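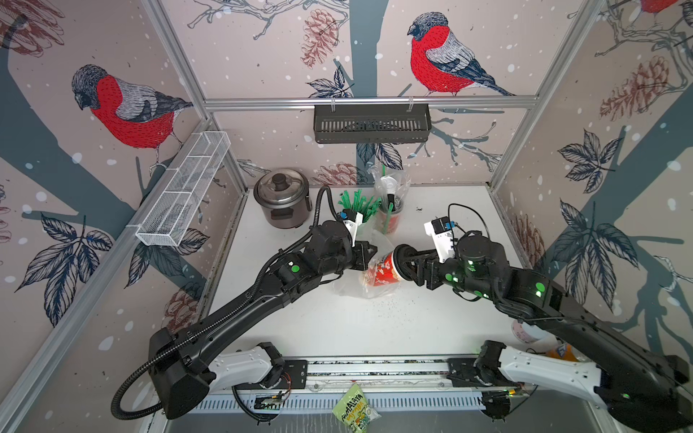 Folie 1: Arbeitszelle mit zwei Armen, rechter Greifer am gekippten Pappbecher.

Sprechernotizen, Vortrag Marloes Meijer, Branport, 26.10.23

Kurz begrüßen, dann direkt zum Bild. Der rechte Arm hält den roten Becher, die Öffnung zeigt nach links. Auf die dunklen Körner auf der Tischplatte hinweisen, um die geht es in der ersten Hälfte. Der linke Greifer zeigt zur Tischmitte. Beide Arme haben eine Kamera am Handgelenk, die brauchen wir gleich noch.

Fragestellung: Wie lernt eine Steuerung aus Vorführungen, wenn Becher nachgeben, Tüten knittern und Schüttgut liegen bleibt? Starre Teile sind in Hiltgate schon gut abgedeckt, darauf nur verweisen.

Folie 2: Datensatz
2.889 Vorführungen aufgenommen, davon 2.548 im Training. Der Rest fiel bei der Durchsicht heraus, meist wegen Aussetzern in der Aufzeichnung. Verschüttetes war kein Ausschlussgrund. 14 Aufgaben, alle mit beiden Armen. Die Wände der Zelle werden regelmäßig neu tapeziert, damit sich das Modell keinen festen Hintergrund merkt. Auf Folie 1 ist es das Wintermuster mit den Dompfaffen.

Folie 3: Methode
Kallio sagt kurze Bewegungsabschnitte für beide Arme gemeinsam voraus. Neu ist der zweite Ausgang: eine Schätzung, ob der Griff am Objekt noch stimmt. Sinkt der Wert, wird der Abschnitt abgebrochen und neu geplant. Formel nur zeigen, nicht herleiten. Wer nach Ovov fragt: Das ist unsere Vergleichsmethode, gleiches Netz ohne zweiten Ausgang.

Folie 4: Ergebnis
525 Testläufe je Methode, gleiche Startpositionen. Kallio bricht öfter ab als Ovov, bringt aber mehr Läufe zu Ende. Am deutlichsten bei Bechern in Folie. Bei den Strohhalmen sehen wir keinen Unterschied. Das offen sagen, die Frage kommt sowieso.

Folie 5: Grenzen
Durchsichtige Tüten bleiben schwierig, die Handgelenkkameras sehen die Kante oft zu spät. Kraftmessung am Greifer fehlt noch, geplant für Februar.

Fragen. Falls Zeit bleibt, zurück auf Folie 1.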